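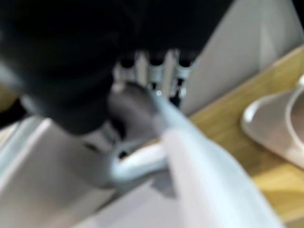 The Sitting Room Corner, Sorted at Last

Friday, June 5, 2020

Like a good many households in Tromton, we've spent a lot more time looking at our own four walls than we ever planned to, and the corner of the sitting room has been on my conscience since December. It's where shoes come off, where parcels get opened, and where anything without a home seems to settle for the winter. So I gave it a long weekend and a good strong pot of tea, and I've put a little gallery together for those of you following the Pandanton house from the beginning (8 years now, if you can believe it!).

The grey armchair was never in question. I've always loved a tub chair, and the two beige cushions took me longer to choose than I'd like to admit - I went back and forth on the colour for weeks. The shoe rack with the black frame and the light wooden shelves earns its place next to it, because you can sit down, slip off your slides and pop them away without getting up again. The cables beside it are next on my list, and I do mean that.
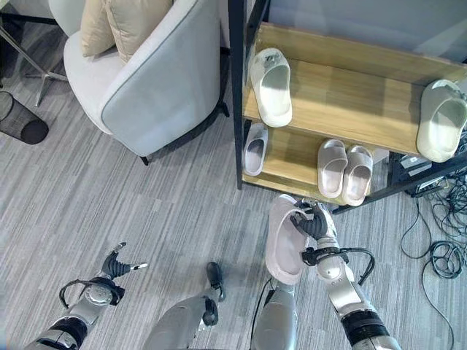 Does the striped carpet not show every crumb, though? Ours was plain cream and I was after it with the vacuum morning and night, so I'd love to know how you're finding grey before we order.

I'm finding it very forgiving, to answer the comment. The streaks hide a multitude of sins between cleans, and I can go a couple of days longer than I could with the old one. We got ours from Kemppainen on the highway, and they let us keep the sample at home for a full week, which I'd recommend to anyone, as it looked like a different colour altogether once the evening lamps were on.

After the shoes came the small things. I'm fond of a dish or two on a wooden top for keys and coins and the odd button, but I've become strict about it and each one gets emptied on a Sunday. Whatever is left at the bottom either goes to its proper room or goes out.
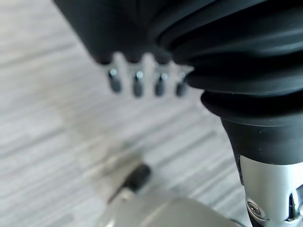

One regular wrote in that she gave up on dishes altogether and put up hooks, and that her keys haven't gone missing since. I'm tempted, I must say, though I'd miss the rummage.

More in the gallery
A Longer Look at the Brareo Lamp
Airing Cushions on the Back Step
100 Little Jobs for a Rainy Week
Cupboards Before Winter, Part 2

Contact | Copyright Pandanton House Notes | Back to top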